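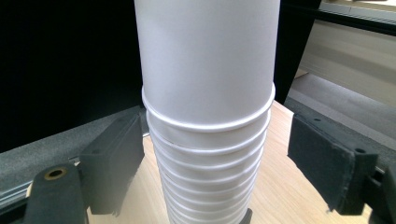

Sideline & Field Equipment

Cotari Chain Set and Down Marker
Supplied by Kirkthorpe Sports

Item: Cotari 2000
Sold as: Complete set
Freight: Standard
Warranty: 365 days

The Cotari 2000 is a full chain set for high school, club and minor football. It includes two rod poles joined by a ten-yard chain, a down marker with flip numbers, a drive start marker and a carry bag. Everything on the set can be taken apart and replaced separately, so a bent pole or a lost clip does not mean buying a new set.

We have sold chain sets to schools and community clubs for many years, and the same parts come back to us for repair each fall. Rubber tips split, flip numbers crack at the hinge in cold weather, and chain clips open up after being stepped on. The Cotari was changed in all three places. The tips are thicker and held on with a pin. The number panels are a flexible plastic on a continuous hinge. The clips close with a screw collar.

What comes in the box

Two rod poles with bull's-eye tops
One ten-yard chain, joined at both ends with screw-collar clips
One down marker pole with flip numbers
One drive start marker
One mid-chain tape marker for the five-yard point
Two yard-line clips
One Elau carry bag
Spare rubber tips and pins

Poles

The poles are aluminum tube with a powder-coated finish in orange. They come in two sections that push together and lock with a spring button. Once locked there is very little play in the joint, and most crews leave the poles assembled from the start of the season to the end. If you travel by car to away fields, the two-section design lets the whole set lie flat in a trunk.

The lower part of each pole is wrapped in closed-cell foam under a vinyl sleeve. Players do run into the chain crew. The sleeve is held with hook-and-loop strips and comes off for washing. Extra sleeves are sold singly in orange, black, royal and red.

The tips are blunt rubber. They are safe on artificial turf and should not be swapped for spiked tips, which many turf owners do not allow. On a soft grass field the rubber will sink a little, and the crew member should hold the pole upright at all times in any case.

Chain

The chain is zinc-plated steel, with links small enough that it does not kink when dragged. Length is set at the factory with the clips closed. Check it against a steel tape before your first game and again at mid-season. A chain that has been knotted and pulled hard can stretch, and a chain with a repaired link will come up short.

To check the chain, lay it along the tape on a flat floor, pull it straight without yanking, and measure from the inside edge of one pole to the inside edge of the other. If it is out, do not try to correct it by bending a link. Replacement chains are kept in stock.

Down marker

The flip numbers are black on a fluorescent yellow panel and read the same from both sides. The set ships with numbers one to four. Canadian rules teams can remove the fourth panel with a screwdriver -- it takes a minute and the panel can go back on later. The numbers are turned by hand from behind, and the panels have a raised tab so they can be turned with gloves on.

In a strong wind older panels had a habit of flipping on their own. The Cotari has a rubber keeper at the top of the stack. Push the keeper down over the panels after each change.

Carry bag

The Elau bag is a heavy coated polyester with a full-length zipper, two carry handles and a shoulder strap. A divider down the middle keeps the chain from scratching the poles. There is an outside pocket for the clips, the tape marker and a notebook. A grommet at each end lets water drain out.

Put the set away dry. If it has to go in the bag wet, open the bag once you are back inside and hang the chain up overnight.

From customers

"We replaced two old sets with this one. The crew likes the keeper on the down box. The shoulder strap could be wider, as the bag is not light once the poles are in." -- Minoru Kuroda, equipment manager

"Arrived the week before our February indoor league and went straight into use. No marks on the turf. I would order the extra sleeves with it, because the orange ones look dirty quickly." -- Hiyori Nagano

"Good set. The spring buttons were stiff at first and I needed a little silicone spray. No trouble after that." -- Kohei Fukuda, league scheduler

Common questions

Does the set meet league rules?
The set is built to the ten-yard length used in both Canadian and American football. Some leagues have their own rules on pole height, padding or colour. Check with your officials' association before ordering.

Can we have our school name on the poles?
Yes. We print vinyl bands for the upper section of each pole. Send us the wording and one colour. Printed bands cannot be returned.

Is there an auxiliary set for the far sideline?
The Cotari Auxiliary is a matching down marker and two poles without a chain. It packs in the same size of bag.

Do the parts fit our old Kirkthorpe set?
The sleeves, tips and flip panels fit. The chain clips do not, as the eye on the older poles is smaller. Call us if you are not sure which one you have.

Do you ship outside Canada?
Yes, but the poles travel as long freight and the charge is quoted by hand. Ask for a quote before you place the order.

Replacement parts

Chain with clips
Rubber tips and pins, bag of 20
Flip number panel set
Hinge rod and keeper
Pole sleeve, single
Yard-line clips, pair
Elau bag

Schools and leagues ordering 5 or more sets at one time get the club rate. The rate is applied by our office after the order comes in, so the price in your cart will not show it. Purchase orders are accepted from school boards and registered clubs.

Warranty and returns

The poles, chain and hinge are covered for 365 days from the date of delivery against faults in material and workmanship. Tips, sleeves and straps are wear items and are not covered. Unused sets can be returned in the original carton. Keep the delivery slip, as the warranty desk will ask for the number on it.

For parts and warranty questions, ask for Lâm Từ. For club and school orders, ask for Noboru Takagi.

Page updated May 27, 2019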